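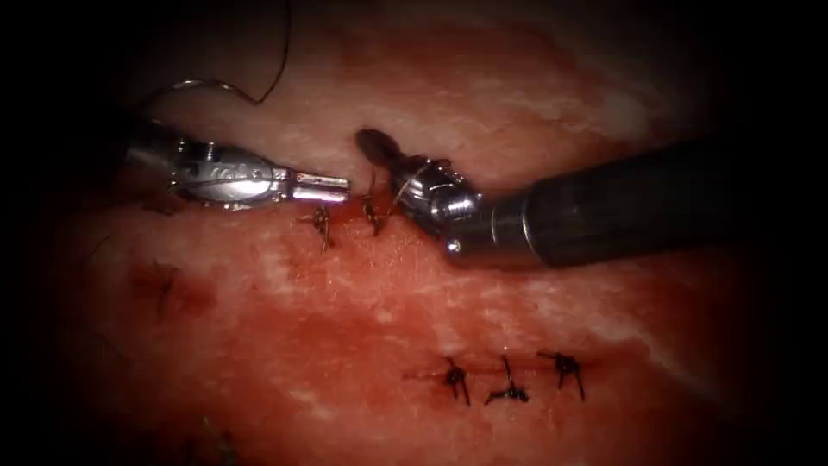 Figure 3. Two tied knots in the tissue, with the thread still running from the right instrument.

Home | Issues | Authors | Contact
Search this journal Go

3.2 Knots and thread length

In the Brusstead series we looked at 70 closures, all made with interrupted stitches. The knots were judged on the tissue side – the loop, the tail and the distance to the next knot (Figure 3). A tail shorter than 10 mm was noted separately, as in the Dedwood protocol. Pale areas of tissue were not used for grading.

Related articles
Thread handling in narrow spaces
The Lysenko knot score: a second reading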